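March 26, 2022

# How to run a plastic film audit at home (and decide if drop-off recycling is worth your time)

I started keeping our plastic film separate in December, mostly to win an argument. My position was that the bag bins at store entrances are decoration. I still mostly think so, but I've changed my mind on a couple of points, and the method I ended up with is simple enough that other people in Flenavville have asked me to write it down.

By film I mean the soft stuff: bread bags, mailers, the wrap around paper towels, produce bags, air pillows, dry cleaning covers. Your curbside cart almost certainly doesn't want any of it. Ours doesn't, and the sticker on the lid says so in three places.

## What you need

- One container you can see into
- A kitchen or luggage scale
- A marker and a pad of paper
- A place to hang things to dry
- Patience for reading very small print

You don't need to buy a sorting system. I looked at a stacking set from Jasa with colored lids and a chart for the wall, and it would have brought more plastic into the house than I expected to take out of it that month. Use a bin you already own.

## Step 1: Pick the container and leave it alone

Use a clear bin if you have one. A lidded can under the sink turns into a second trash can within a week, in my experience, and then you're picking coffee grounds out of a bread bag. With clear sides you can spot the wrong thing before it gets buried.

Size matters less than you'd think. Film is nearly all air. A bin that looks full can be pushed down to half with one hand, and it will slowly rise again while you make dinner.

Put it where packages get opened. For us that's the hallway table. For the first few days it was in the garage, and every piece of film in the house stayed exactly where it had been dropped.

## Step 2: Collect before you sort

Keep everything soft for 40 days. Don't judge it yet. If it crinkles or stretches and it isn't greasy, it goes in.

The reason for such a long stretch is that short audits flatter you. A quiet week with no deliveries and no big shopping trip tells you that you're a wonderful person. I did one of those first and got a number I was quite proud of. Then we ordered a bookcase.

Rinse anything that held food and hang it up. A dish rack works. So does a clothespin on the faucet, if nobody you live with objects. Mine did, so we moved to a string over the laundry tub. Damp film is worse than no film, and a single bag with a little juice left in the corner can make the whole bin smell like a bus station.

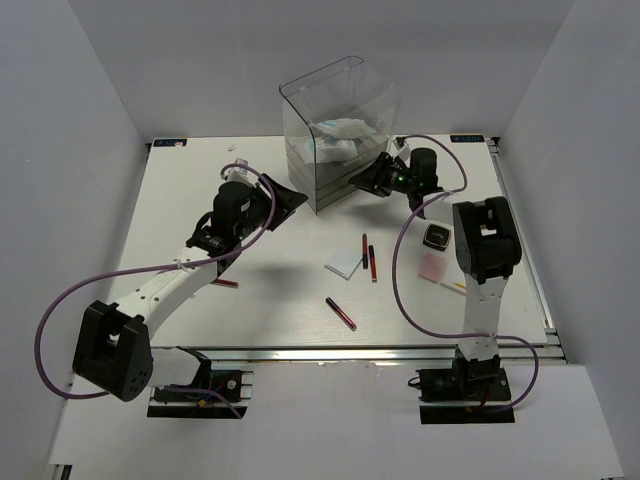
Peel off paper labels as you go. People will tell you that labels are fine and the process can handle them. Maybe it can. The posted rules at our drop-off say to remove them, and I'd sooner follow the sign on the bin than a comment thread. If a label won't peel, cut around it with scissors and throw the labeled piece away.

## Step 3: Sort into piles

When the time is up, tip it all out on a table or a bedsheet and make these piles.

**Stretchy and plain.** Grocery bags, bread bags, the overwrap from toilet paper. Pull a corner between your thumbs. If it stretches and goes whitish before it tears, it probably belongs here. I say probably. The thumb test gets repeated everywhere as though it were chemistry, and I've had marked recyclable film fail it and unmarked film pass.

**Crinkly.** Chip bags, the window from a pasta box, flower wrap. It tears with a snap or doesn't tear at all. Store bins don't take it.

**Padded and layered.** Bubble mailers, coffee bags, pet food bags, anything shiny on the inside. All-plastic bubble mailers are often accepted. A paper mailer with bubbles glued inside isn't, unless you can separate the two cleanly, and I have never once separated the two cleanly.

**Claims.** Give a separate pile to anything that says compostable, plant-based, or something vague with a leaf on it. More on that below.

## Step 4: Weigh and write it down

Weigh each pile in a bag, subtract the bag, and write the number next to the pile name. Then count the pieces in the stretchy pile only. It's tedious and you'll be tempted to skip it, but weight by itself gives you very little feel for where the stuff comes from.

My stretchy pile came to 53 ounces, from an ordinary household that gets a normal number of deliveries. The crinkly and layered piles together were 34 ounces. So a fair share of what I'd been carefully drying over the laundry tub was headed for the landfill no matter what I did.

I'd like to see that printed on the front of the drop-off bin. Instead ours has a picture of a park bench.

## Step 5: Find out what your drop-off really accepts

Don't trust the online directories. I checked three locations listed near me. One store had closed. Another had a bin, but it was full of coffee cups and a broken umbrella. The third, the Pons market on the east side of town, had a clean bin with a readable list on it, and that's the one I use.

Go in person and look for these things:

1. A posted list of accepted items. If there isn't one, ask at the service desk.
2. What is already in the bin. If it's mostly trash, assume the load gets treated as trash.
3. Who picks it up. Somebody should be able to tell you. If the answer is a shrug, take your film elsewhere.

I asked all of this at Pons and got an answer to the third question after two visits. The film goes back to the chain's warehouse on the delivery trucks and is baled there with pallet wrap. What happens after baling I couldn't find out. I was told it's sold, and sold can mean several things.

## About those claims

Pristari, the company my dish tablets come from, switched to a pouch that says "made to return." I wanted to know what it returns to. The back of the pouch sends you to a web page, the web page sends you to a mail-in program, and the mail-in program asks you to save up to 5 pounds of pouches before you print a label. At our rate of dishwashing I'd be at it for years, and then a truck would come for it.

I'm not saying the program is fake. I'm saying that a claim on a package costs very little to print, and you should treat it as advertising until you've found the end of the trail. My rules now:

- If it says "compostable" and doesn't say where, assume an industrial site you don't have.
- If it says "recyclable where facilities exist," look up the facility before you rinse anything.
- If it has a store drop-off label and it's clean and dry, take it at its word and move on with your day.
- If it's just green, it's just green.

Compostable bags should stay out of the film bin. They feel like ordinary film and they'll pass the thumb test, and the recyclers don't want them.

## Step 6: Cut the biggest source first

Go back to your counted pile and find the most common item. Ours was mailers, followed by bread bags. I had been sure it would be produce bags, and I'd already bought a set of mesh ones on that theory. They're fine. They made hardly any difference to the weight.

For mailers, turn on whatever "ship together" setting the store offers, and check that it works. On one site I use, the setting is there, I ticked it, and the orders still come separately. On another it cut the number of packages noticeably. The only way to know is to run the count again.

Bread bags I've given up on. They're useful for picking up after the dog, and then they go in the trash, and I refuse to feel bad about it.

## Is it worth it?

It depends on how far you have to go. I pass the market anyway, so dropping off a bag takes less time than finding a parking spot. If you'd be making a special drive, I wouldn't. I've seen a lot of confident math on both sides of that question, and most of it leaves out either the rinsing water or the gas.

The counting I'd recommend to anybody, even if you never take a single bag to a store. It changed what we order far more than the drop-off changed what we throw out.

If you do try it, line the bin with one of the bags you're collecting. When it fills up, tie it loosely, carry the whole thing to the car, and check the posted list before you push it through the flap. Ours was changed in the winter and now leaves out air pillows unless they've been popped. A pencil works well for that.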